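3.2 Clearance and lighting rules for shared tabletops

The Drulau working practice treats a household table as a shared space, even when no person is within reach of the arm. Before each session the operator checks that the gripper closes freely, that cables do not cross the path of the wrist, and that the stop control is within arm's length.

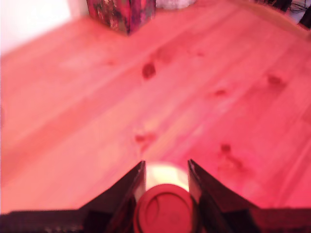 Grip force is capped by object class. Rigid items may be held at the full session limit; thin-walled or capped items are held at the lower setting, and the operator logs any change of setting between trials. Of the 59 sessions reviewed under the July draft, eight had no such entry and were left out of Table 4.

Coloured light is permitted – the earlier Plondura guideline excluded it – provided that the lighting condition is recorded with the trial. Kravchuk's revision adds that open drinkware must be approached from above, with the fingers open and the arm slowed over the final 6 cm. 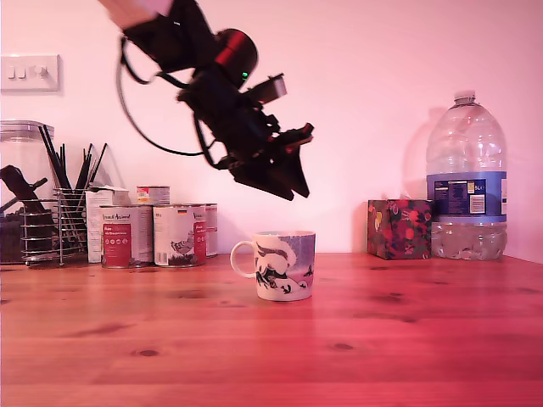 Figure 3. Gripper open above a mug under pinkish light, with household items along the back of the table.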